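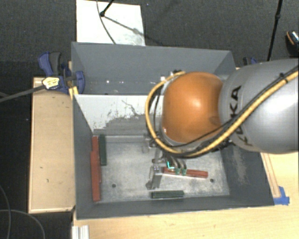
Merkon Token Box for Coin Laundries

Item no. 583. Ships from our Grekley warehouse.

We sell this box and we still think most laundries that ask about it should keep what they have. Read the whole page before you order.

What it does

The Merkon replaces the coin slide on a top-load washer or a stack dryer. It takes one size of brass token and starts one cycle. It does not take quarters, cards or phone payments. If a customer drops in a quarter, it falls through to the return cup.

Laundries run by churches, shelters and housing groups buy it so they can hand out tokens and keep cash out of the building. The maker's leaflet says this will "end break-ins." We have seen no numbers behind that. A thief at two in the morning doesn't know what is in the box until he has pried it open, and by then you need a new box. Put a sign in the window. Signs are cheap.

What the leaflet claims, and what we found

"Fits any washer." No. It fits machines with the standard slide opening. Older Tritar front-loaders need an adapter plate, sold separately, and the plate rattles on spin unless you add a rubber washer.

"Jam proof." Nandi Buthelezi put a trial box on a dryer at her laundry on Moriarty Street and cleared 9 jams in the first month. Most were bent tokens. A few were gum. She kept the box, but she now checks tokens as they come back and throws out the bad ones.

"Installs in minutes." Seon-mi Shin, who does our bench work, needed 37 minutes for her first one with the right tools laid out. Her second went faster. If you have never opened a meter case, plan on a morning.

"Cannot be copied." Any token can be copied by somebody who wants to badly enough. The question is whether a free dryer cycle is worth the trouble to them. Probably it isn't.

In the carton

Token box with lock and two keys
Mounting bolts
Wiring lead
Return cup
Paper template

Tokens are not included. Everyone misses this line, so please read it again. They come in bags and must be ordered at the same time if you want them to match.

Warranty

6 months on moving parts. The finish isn't covered, and neither is anything done to the box with a screwdriver by someone who wanted a free wash.

Returns

Unused boxes only, with both keys. We won't take back tokens.

Comments from buyers

"Works okay. The lock feels light to me and I replaced it the same week." Khải Triệu

"I was told it would cut down on wear. Can't say I see a difference from the old slides. Customers like the tokens, though, especially the kids." Liên Lưu

"Template was printed too small. Measure before you drill." Zixuan Tang

The template was corrected on Jan 6, 2012. Cartons packed before then may still have the old one. Check it against a ruler: the line at the bottom should be exactly as long as it says it is.

Related items

Tritar adapter plate
Rubber washers, bag
Brass tokens, plain or stamped
Heavy lock for Merkon box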